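Chapter 8
What Do We Know About Kitchens and Germs?
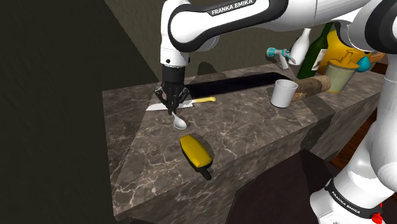 Figure 8.1 A spoon and a kitchen knife on a dark marble countertop, beside the sink opening.

Most people have firm opinions about how to keep a kitchen clean. They were taught them by a parent, or picked them up from a label, a magazine or a frightening television report. Ask where the opinion came from and the answer is usually vague. Ask what evidence stands behind it and you will often get a hard stare.

This chapter looks at household hygiene as a body of claims. Some of those claims are well supported. Others are guesses that have been repeated so often that they now sound like facts. A fair number were started by people with something to sell. You will not find a list of cleaning tips here, and if you came looking for one you may be annoyed by how few of the usual tips survive.

8.1 The trouble with counting bacteria

Consider a claim you have almost certainly met in some form: that a chopping board, or a sink, or a dishcloth, carries more bacteria than a toilet seat. It is a good headline. It may even be true. A toilet seat is a smooth, dry surface that is wiped fairly often, and bacteria do poorly on surfaces like that. Nearly anything damp will beat it.

What the claim leaves out is which bacteria. The great majority of those living on a dishcloth will never make a healthy person ill. A count on its own tells you that a surface is damp and has had food on it, and you knew that already. To say anything useful about risk you need to know what kinds are present, whether they are alive, whether they can reach somebody's mouth, and how many it takes to cause illness. For some germs that last number is very large. For a few it is worryingly small.

Simin Salehi, whose laboratory notes are used in several exercises in this book, swabbed worktops in 31 homes in the town of Stalerard one March. Her first summary gave a single average count for each room. She later withdrew it. One kitchen, where a tray of raw chicken had leaked an hour before the visit, had pulled the average up so far that it described none of the other homes. The middle value told a much duller story, and a more honest one.

Keep that kitchen in mind whenever you are shown an average without the figures behind it.

8.2 Who says so?

In the same town a few years later, a leaflet began to appear in chemists' shops. It stated that a kitchen surface could hold "up to 3000 harmful organisms" on a patch the size of a coin, and it recommended a spray called Clendano, used after every meal. The leaflet gave no source for its number. When Oana Bucur, then a student, wrote to ask for one, she received a polite letter and a voucher.

Look closely at the wording. "Up to" means that no patch held more than this. It says nothing about a usual patch, and it would still be correct if every patch but one held none at all. "Harmful" is not defined. "Could hold" is weaker again, as it does not claim that any real surface was tested.

None of this shows that the spray was useless. It may have worked very well. A bad argument can be made for a good product, and students who have just learned to spot the bad argument tend to forget this. The proper finding is that the leaflet gave its readers no reason to believe it either way.

8.3 Asking people what they do

Another way to study kitchens is to ask the people who use them. The Gallardo survey, which we shall return to in section 8.6, collected answers from 1058 households. Nearly all said that they washed their hands before preparing food. Nearly all said that they never used the same knife for raw meat and salad without washing it in between.

Should we believe them? Amparo Tejada did not, and arranged to sit in on meals being cooked in a small group of the same households. Handwashing was less common than the answers suggested, and much of it was a quick rinse under the tap. Knives were wiped on a cloth, and the cloth went back on its hook. Several cooks who had done this told her afterwards, in good faith, that they had washed the knife.

It would be easy to say that the survey was wrong and the visits were right. Be careful here too. People being watched while they cook do not behave as they do alone. They may take more care, or become flustered and forget things they normally do. The homes that agreed to a visitor may also differ from those that refused. Tejada's work gives us good grounds for doubting the survey. It does not hand us the true figure.

8.4 Old advice and where it comes from

Some kitchen rules have changed completely within living memory. Rinsing raw poultry under the tap was once normal practice and was printed in respectable cookery books. The advice now is to leave it unrinsed, as splashing water can carry germs on to the sink and anything near it, while proper cooking kills them in any case. Here the newer rule has the better support - there is a clear way for the harm to happen, and the splashing can be measured.

Other rules have less behind them. Many cooks were told to let hot food cool fully on the side before putting it in the fridge, to protect the fridge. Food left out for hours is a far more likely cause of illness than a slightly warm fridge shelf. The old rule may have made sense with weaker machines, though Zawadi Rotich, who went through a large collection of household manuals looking for a test of it, found only manuals quoting other manuals.

Before you read on

Write down three things you believe about keeping a kitchen clean. Beside each one, note who told you and roughly how old you were. Then write what you would need to see in order to change your mind. Keep the page, as you will need it for the exercises at the end of section 8.5.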